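# Okow – der Beobachtungsstuhl fürs Teleskop
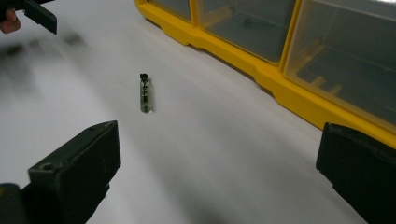
Wer schon mal eine halbe Stunde gebückt am Okular gestanden hat, um auf dem Jupiter endlich diesen einen ruhigen Moment zu erwischen, weiß, warum ich irgendwann angefangen habe, Stühle zu bauen. Der Okow ist ein klappbarer Beobachtungsstuhl mit verstellbarer Sitzhöhe, den ihr im Dunkeln und mit Handschuhen einstellen könnt, und zwar ohne dabei das Teleskop anzurempeln. Gehalten wird der Sitz von einem Rastbolzen, und der ist erstaunlich klein: nur ein paar Zentimeter lang, so in der Größe von dem Glasfläschchen mit der schwarzen Kappe auf dem Bild. Am Telefon fragen mich fast alle, ob das denn hält. Ja, hält! Der Bolzen ist aus Edelstahl und greift in eine Lochschiene, da wackelt nichts, auch wenn man sich mal mit Schwung hinsetzt (was man mit Winterstiefeln und drei Paar Socken ja meistens tut).

## Warum überhaupt sitzen?

Ich war lange der Meinung, Sitzen am Teleskop sei was für Leute mit Rücken. Dann hat mir Siham Tannous beim Beobachten auf unserer Wiese ihren alten Bügelstuhl untergeschoben (wirklich einen Bügelstuhl, mit geblümtem Polster), und ich habe am selben Dobson, durch dasselbe Okular, plötzlich die Cassini-Teilung im Saturnring viel sauberer gesehen als vorher im Stehen. Das Teleskop war natürlich kein bisschen besser geworden, nur hat mein Kopf eben nicht mehr ständig hin und her geschaukelt. Wenn ihr steht und euch vorbeugt, wandert das Auge dauernd aus der Austrittspupille, ihr haltet unbewusst die Luft an und werdet müde. Im Sitzen bleibt man dran, und gerade bei Planeten und bei schwachen Galaxien ist das Dranbleiben die halbe Miete.

Bügelstühle sind übrigens gar keine schlechte Lösung, wenn ihr einen günstig auf dem Flohmarkt findet. Mich hat daran gestört, dass die Sitzfläche nicht tief genug kommt. Steht ein Ziel knapp über dem Horizont, hängt das Okular beim Dobson recht niedrig, und dann hockt man doch wieder krumm da. Beim Refraktor ist es genau andersherum: je höher das Ziel, desto tiefer muss man runter. Deshalb geht der Okow bis fast auf den Boden.

## Was der Okow kann

- 11 Sitzhöhen, von der Hocke bis Barhocker
- Gewicht: sieben Kilo, mit einer Hand zu tragen
- Gestell aus geölter Esche, Beschläge aus Edelstahl
- Sitz mit dickem Filz bezogen, abnehmbar
- breite Fußkufen für Wiese, Kies und Balkon
- klappt flach zusammen und passt hinter den Vordersitz
- kein Werkzeug nötig, auch beim ersten Aufbau nicht

Die Höhen sind in den Rahmen eingekerbt, ihr könnt also mit dem Daumen fühlen, wo ihr gerade seid. Das war ein Vorschlag von Hadi Hakim, und ich ärgere mich bis heute, dass ich nicht selbst darauf gekommen bin. Vorher hatte ich kleine Leuchtpunkte aufgeklebt. Die sahen toll aus, aber nach der dritten Nacht haben mich die Dinger im Augenwinkel wahnsinnig gemacht. Wenn man sich mühsam an die Dunkelheit gewöhnt hat, will man nichts Grünes zwischen den Knien haben. Also: keine Leuchtpunkte mehr, nur Kerben.

## So stellt ihr ihn ein

Zieht den Bolzen am Ring heraus, hebt den Sitz mit der anderen Hand leicht an und schiebt ihn auf die neue Höhe. Loslassen, der Bolzen schnappt hörbar ein. Fertig. Mit dicken Fäustlingen klappt es auch, nur müsst ihr den Ring dann mit zwei Fingern durch den Stoff greifen, das braucht ein bisschen Übung.

Setzt euch bitte erst, wenn es geklickt hat! Ich sage das so deutlich, weil Jad Zoubi beim Testen einmal zu schnell war und auf der untersten Stufe gelandet ist. Passiert ist ihm nichts, aber der Tee war weg.

Beim Aufstellen neben einem Dobson lasst am besten eine Handbreit Platz zwischen Kufe und Rockerbox. Sonst stößt man beim Nachschieben gern mit dem Knie dagegen, und dann ist M 51 erst mal aus dem Gesichtsfeld verschwunden. Auf abschüssigem Gelände dreht ihr den Stuhl so, dass die Lehne bergauf zeigt.

Ach ja, die Lehne. Es gibt eine, aber sie ist niedrig. Ich weiß, dass manche sich da mehr wünschen, aber eine hohe Lehne verleitet dazu, sich zurückzulehnen, und dann seid ihr vom Okular weg. Fürs Meteoregucken nehmt ihr ohnehin besser eine Liege und einen guten Schlafsack.

## Holz oder Alu?

Die meistgestellte Frage überhaupt. Die ersten Stühle waren aus Aluminium, und sie waren leicht und schick und im Februar so kalt, dass man sie nur mit Handschuhen anfassen mochte. Esche fühlt sich im Frost viel angenehmer an. Außerdem klingt Holz leiser, wenn man im Dunkeln mit der Okularkiste dagegenläuft, und die Nachbarn danken es euch. Der Nachteil: Holz will ein bisschen Pflege. Einmal im Jahr mit Leinöl abreiben, gut trocknen lassen, das war's. Wenn der Stuhl nach einer Nacht klatschnass vom Tau ist, klappt ihn bitte nicht gleich zusammen und stellt ihn schon gar nicht im Kofferraum ab, bis ihr ihn das nächste Mal braucht. Aufgeklappt im Flur trocknen lassen reicht völlig.

Der Filz ist aus Schurwolle, er hält warm und trocknet recht flott. Ihr könnt ihn mit zwei Druckknöpfen abnehmen und lauwarm von Hand waschen. Bitte nicht in die Maschine! Ich habe es ausprobiert und besitze jetzt einen sehr hübschen Untersetzer.

## Mein eigener

Mein Okow ist einer aus der ersten Holzserie und hat inzwischen über 200 Nächte hinter sich, von lauen Augustabenden bis zu so richtig fiesem Raureif, bei dem der Telrad zufriert und man sich fragt, was man da draußen eigentlich macht. Die Kufen haben Macken, das Öl ist an den Griffstellen nachgedunkelt, und in einer Kerbe klemmt seit Ewigkeiten ein Steinchen von einem Feldweg. Der Bolzen ist noch der erste. Einmal habe ich die Feder getauscht, weil ich wissen wollte, ob eine stärkere besser ist. War sie nicht, sie ging nur schwerer auf.

Am liebsten sitze ich darauf beim Zeichnen. Ich lege mir das Klemmbrett auf die Knie, Rotlicht ganz schwach, und gucke abwechselnd ins Okular und aufs Papier. Im Stehen habe ich nie eine Mondzeichnung fertig bekommen. Inzwischen habe ich eine ganze Mappe mit Kratern, und Gassendi ist sogar halbwegs zu erkennen :-)

## Für welche Teleskope passt er?

Eigentlich für fast alle, bei denen das Okular im Sitzen erreichbar ist. Kurze und mittlere Dobsons gehen wunderbar, ebenso Schmidt-Cassegrains und Maksutovs. Bei langen Refraktoren kommt es auf die Höhe vom Stativ an, da zieht ihr die Beine am besten ein Stück weiter aus als gewohnt. Wer einen sehr großen Dobson besitzt, braucht in Zenitnähe trotzdem eine Leiter, da kann ich euch leider nicht helfen. Auch fürs Fernglas auf dem Parallelogramm-Stativ ist er fein, weil man einfach sitzen bleibt und das Glas zu sich herzieht.

Für Kinder ist die unterste Hälfte der Stufen ideal. Rima Saliba hat zwei davon für die Schulsternwarte bestellt und schrieb mir danach, dass die Schlange am Teleskop jetzt langsamer vorankommt, weil keiner mehr aufstehen will. Ich nehme das mal als Lob.

## Zubehör

**Okularleiste Skatico:** eine schmale Leiste mit Bohrungen, die seitlich an den Rahmen gesteckt wird. Da liegen die Okulare griffbereit und rollen nicht ins Gras. Lässt sich links oder rechts anbringen.

**Kufenschuhe:** Gummiüberzieher für Parkett, Fliesen oder die Dachterrasse. Auf der Wiese braucht ihr sie nicht.

**Tragegurt:** breit, verstellbar, mit Karabinern. Wer vom Parkplatz bis zum Beobachtungsplatz ein Stück läuft, wird ihn mögen.

**Ersatzbolzen mit Feder:** falls ihr so veranlagt seid wie ich und immer ein Ersatzteil im Koffer haben wollt.

## Preis und Lieferung

Der Okow kostet 146 Euro, inklusive Filzauflage. Gebaut wird er bei uns in der Werkstatt Khoury, und zwar in kleinen Serien. Wenn gerade keiner fertig im Regal steht, müsst ihr also ein bisschen Geduld mitbringen, ich schreibe euch aber sofort nach der Bestellung, wie lange es dauert. Verschickt wird im Karton, flach geklappt. Abholen geht auch, dann könnt ihr gleich Probe sitzen und bei klarem Himmel noch einen Blick durch meinen alten Newton werfen.

Gefällt er euch nicht, schickt ihn zurück. Ein paar Grasflecken an den Kufen stören mich nicht, ausprobieren müsst ihr ihn ja draußen. Reparaturen mache ich selbst, auch bei den alten Alu-Modellen, für die ich noch eine Kiste Teile habe.

Bei Fragen zu Sitzhöhe und Teleskop schreibt mir am besten kurz, welches Gerät ihr habt und wie hoch das Okular am tiefsten und am höchsten Punkt steht. Dann messe ich nach und sage euch, ob es passt.

Nisreen Chamoun
Werkstatt Khoury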